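Sunday slot, 2nd after lunch so they'll be sleepy. Keep it moving. Clicker is in the side pocket, NOT the laptop bag.

## Opening (no slide)

- Say who I am, thank Wai-kit Tse for the invite, say it early becuase I forgot last time
- Ask: who here has ever taught someone to ride a bike? Hands up. Who did it by writing instructions? Right.
- That's the talk. Showing versus telling. Robots have been told for decades, we're trying showing.

Don't do the history. Cut it in December and it was better without.

## Two ways of showing

**By hand.** You grab the arm and move it. Motors go slack enough to push. Robot records its own joints the whole way.

- Good: you feel the contact. New people get it in minutes.
- Bad: your hands are in the camera view. Arm feels heavy near full stretch, so demos come out jerky there, and the robot copies the jerk.
- Bad 2: one person, two arms, no chance. Pause for the laugh if there is one.

**By remote.** Small leader arms on a desk, big arms follow. I sit to the side, move the little ones.

- Good: nothing of me in the view. What the cameras see in training is what they see later.
- Good: both arms at once, one operator
- Bad: no feel at all. First day everyone presses too hard. I did, for longer than a day

Mention the Stoderley rig here, the leaders came from there, second-hand, one sticky elbow. Somebody will ask about cost. Say "less than you think, more than I was told" and move on.

## The gear job

Why gears: parts are cheap, the failure is obvious, you can hear it. Task is pick gear, carry to plate, set down in its place, let go, back off. Sounds like nothing. It's where we spent most of the year.

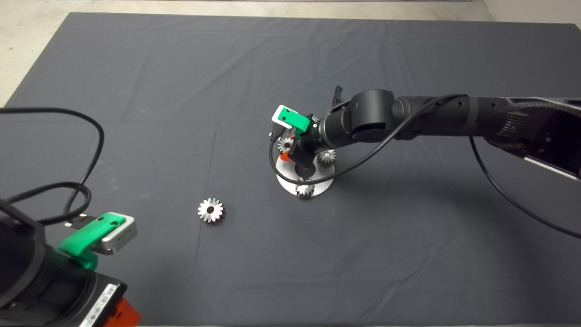
Letting go is the hard bit, spend time on this. Picking up looks difficult to the audience and it's mostly fine. Release is where the gear tips or drags with the finger. With three of them round the rim and the fourth still off to the left on the cloth, the wrist has neighbours to worry about, and a sideways exit knocks one. So: straight up, then across. I tell every operator that. Half of them forget by the tenth go. Also point out the camera in the green bracket, it rides with the wrist, so it gets a close view of the part when the head camera sees it from further back.

If somebody asks about the dark cloth: shiny metal on a shiny bench gave us reflections all over the place. Cloth costs nothing. Only snag is it creeps, so we check it between sets.

## What makes a good demo

Slow down here, it's the part people write down.

- Same start pose every time. Boring. Do it anyway
- Vary where the gear sits. If it's always in one spot the robot learns the spot, not the gear
- No dithering. If you hover for 2 seconds deciding, it learns to hover. We had a policy that hovered beautifully
- Keep the recoveries. You fumble, you fix it, leave it in. Throw away the ones where you fumbled and gave up
- Stop when tired. 6 in a row then stand up, shake hands out

Story: Trakia batch. All recorded by one operator, left-handed, lovely smooth work. Robot then went at everything from the left, including parts it should have come at from the right. Took us ages to spot. Keep this short, I ramble on it.

## Numbers slide

- 900 recorded
- 436 kept

Let it sit. Someone will gasp or nobody will. The rest went for dropped frames, cable snags, wrong start pose, me talking to someone halfway through. Say plainly that we should have binned them on the day, sorting afterwards was miserable.

Cable snags deserve a sentence. Loops need enough slack for the wrist to turn, but slack hangs into the work. No clever answer, we re-tie and look before each set.

## By hand or by remote, then?

- One arm, one contact, simple path: by hand
- Two arms, or cameras matter: remote
- Mixed is fine. Szabó fixture was set up by hand first to find the poses, then everything else by remote

Don't say remote is better. Said it last time and lost ten minutes to one man in row two.

## If time

- Trulia test, swapping operators mid-set. Skip if past quarter to
- video of the slow release, no sound, talk over it

## Questions, likely ones

- *How long to train an operator?* An afternoon to be usable, a fortnight to be good
- *Does it work with other parts?* Similar size yes. Thin washers no, can't get a finger under
- *Can I have a go?* Leaders are on the side table after, one at a time, take rings off

Water. Unplug the clicker dongle before leaving!!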